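Startseite > Werkstattbedarf > Abdecken & Verpacken > Packpapier auf Rolle

Suchbegriff eingeben ... Suchen

Kategorie: Papier und Abdeckmaterial | Schlagwörter: Kraftpapier, Tischabdeckung, Rollenware

Busamlow Kraftpapier Netton, braun, auf Rolle

Das Netton ist unser braunes Kraftpapier für Werktische, Packtische und Basteltische. Wir verkaufen es seit einigen Jahren in unserem kleinen Laden und nun auch über diese Seite. Es ist ein einfaches Produkt, und ich will es einfach beschreiben, damit Sie vor dem Kauf wissen, ob es für Ihre Arbeit passt.

Das Papier ist auf einer Seite glatt und auf der anderen Seite etwas rauer. Die glatte Seite nimmt weniger Leim und Farbe auf und lässt sich mit einem trockenen Tuch abwischen. Die raue Seite ist besser zum Zeichnen, mit Bleistift ebenso wie mit Kreide. Welche Seite nach oben kommt, entscheiden Sie selbst. Auf der Rolle liegt die glatte Seite außen.

Wer zum ersten Mal einen Tisch bespannt, macht oft den Fehler, das Papier sofort nach dem Abrollen festzukleben. Es hat dann noch die Spannung von der Rolle und wellt sich am nächsten Tag. Schneiden Sie das Stück bitte mit einer Handbreit Zugabe auf jeder Seite, legen Sie es mit der Wölbung nach unten auf den Tisch und beschweren Sie die Ecken. Nach einer Nacht liegt es flach. Danach ziehen Sie es zuerst an der langen Seite um die Kante und kleben es unter der Platte fest, dann an der gegenüberliegenden Seite, zuletzt an den kurzen Seiten. 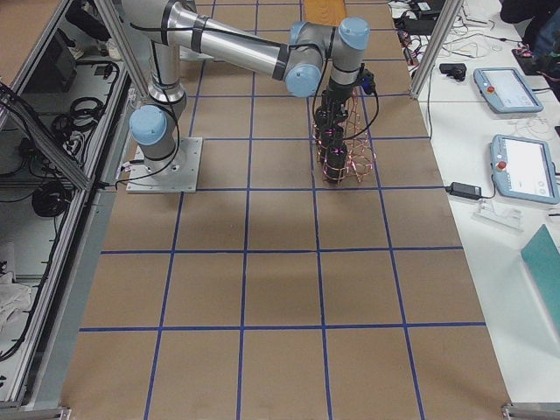 Für die Ecken falten Sie das Papier wie bei einem Geschenk, aber mit nur einer Falte. Zwei Falten übereinander werden zu dick, und man bleibt mit dem Ärmel daran hängen. Wenn der Tisch eine runde Kante hat, hilft es, die Zugabe alle paar Zentimeter einzuschneiden.

Zum Kleben auf dem Papier selbst ist zu sagen: Klebeband hält auf beiden Seiten gut, doch beim Abziehen nimmt starkes Band Fasern mit. Wenn Sie Linien oder Felder markieren und später wieder ändern möchten, nehmen Sie ein Malerband und ziehen Sie es langsam und flach ab. Auf der glatten Seite geht es leichter.

Ein Kunde aus dem Modellbau, Herr Kimutai Mutiso, hat uns im November geschrieben, dass er das Papier auch als Schnittmuster und für Schablonen verwendet. Er schreibt: »Es reißt nicht beim Falten, und ich kann den Bleistift dreimal ausradieren.« Mehr als dreimal habe ich selbst auch nicht probiert — für feine Zeichnungen würde ich ein anderes Papier empfehlen.

Nicht geeignet ist das Netton für nasse Arbeiten. Einige Tropfen Wasser machen nichts, aber eine Pfütze weicht das Papier auf, und es bekommt Beulen, die nicht mehr verschwinden. Für Töpfern, Gießen und Aquarell führen wir die beschichtete Sorte Mushi. Sie ist teurer und etwas steifer, und sie muss anders entsorgt werden als das Netton, das unbeschichtet in das Altpapier darf.

Technische Angaben
Artikelnummer: 1488
Farbe: braun, ungebleicht
Länge der Rolle: 20 m
Kerndurchmesser: passend für den Abroller Hurholm
Lagerung: trocken, liegend, nicht direkt neben der Heizung

Zum Abroller Hurholm: Er wird an die Tischkante geschraubt oder an die Wand gehängt. Die Abreißschiene ist gezahnt und schneidet gerade, wenn man das Papier von einer Seite zur anderen nach unten zieht. Schrauben für Holz liegen bei. Für eine Wand aus Beton brauchen Sie eigene Dübel.

Versand und Rückgabe
Die Rollen werden im Karton verschickt, bis zu neun Stück in einem Paket. Bei größeren Mengen schreiben Sie uns bitte vorher, damit wir die Kosten berechnen können. Angebrochene Rollen nehmen wir leider nicht zurück. Wenn die Kanten beim Transport beschädigt wurden, genügt uns eine kurze Nachricht mit der Bestellnummer, und Sie erhalten Ersatz.

Am Lager: 393 Rollen (Stand 23.3.25)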